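Search this site Search

How to sort a desk with a compartment tray and a card organiser

By Marleny Quintero
July 6, 2018

Most of the mess on a shared desk is small stuff. Paper slips, spare cloths, little bags of parts, key cards, labels. Drawers don't help much with it, as everything slides to the back and gets forgotten. An open tray with compartments works better, and you can make one from cardboard in an afternoon.

I worked this out while setting up the desks at Skillholm, where people swap seats during the day and each one leaves something behind. The method below suits a home office just as well.

What you need

A shallow cardboard tray with dividers
A slotted organiser for cards
Wide packing tape
A pencil and a ruler
A box for anything that belongs elsewhere

Step 1. Clear one half of the desk

Leave the laptop and phone where they are normally used. Move the loose items to the other half so you can see what you have. Put water bottles on a cabinet or shelf to the side, where a spill won't reach the papers.

Step 2. Fill the tray by shape

Set the tray within reach of the chair, open side up. Long things go in the upper compartments, side by side. Small bags go together in one compartment, and flat paper goes in whatever is left. 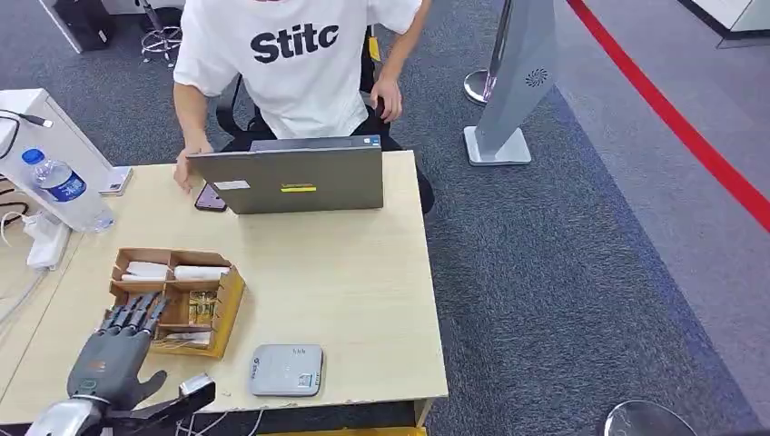 Reading time: 4 minutes

The two white rolls take the upper compartments and the little clear bags sit together at the lower right. Don't try to fill every space on the first go. You will find something during the week that needs one.

If a compartment is too wide, cut a strip of cardboard to the height of the tray and wedge it in. Make it 4 mm longer than the gap so that it grips without glue. Too long and it will bow, so trim a little at a time.

Step 3. Keep cards out of the tray

Cards laid flat in a tray get buried. They want a narrow slot and something to lean on. Our organiser is thin wood, slotted together in a grid – Briggs, our handyman, cut the panels from offcuts left over from the Kostside fit-out in June. Slot-together panels come loose if the box is moved often, so run wide packing tape around the outside. Pull it tight at the corners and press it down with the side of your hand. A few wrinkles do no harm.

Work on the floor if the desk is still covered. Stand the cards with the printed side towards you and the largest word at the top. Ours holds up to 100 cards, though it is easier to use when it's well short of that. 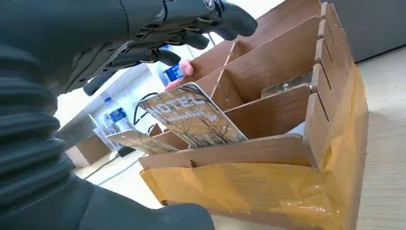

Do the cards need to be in alphabetical order?
Alphabetical order only pays off with a large set. For a small one, put the cards you use most in the front slots and leave the rest in any order you can remember.

The HOTEL card has the front slot, leaning back on the partition, and the big lettering can be read without lifting it out. A card lying across the top of a compartment should be stood up in a slot before you put the organiser away.

Step 4. Put it all back

Return the organiser to the desk or a low shelf. Take the box of leftover items around the building and drop each one where it lives. Allow 10 minutes at the end of the week to go through the tray again, and throw out any paper slips that have no use.

The same layout went into the Nevar office afterwards, with a deeper tray. The deeper one was harder to see into – I would stay with a shallow one.

Shares 10 | Comments 4

Contact | Copyright 2018 Marleny Quintero | Back to top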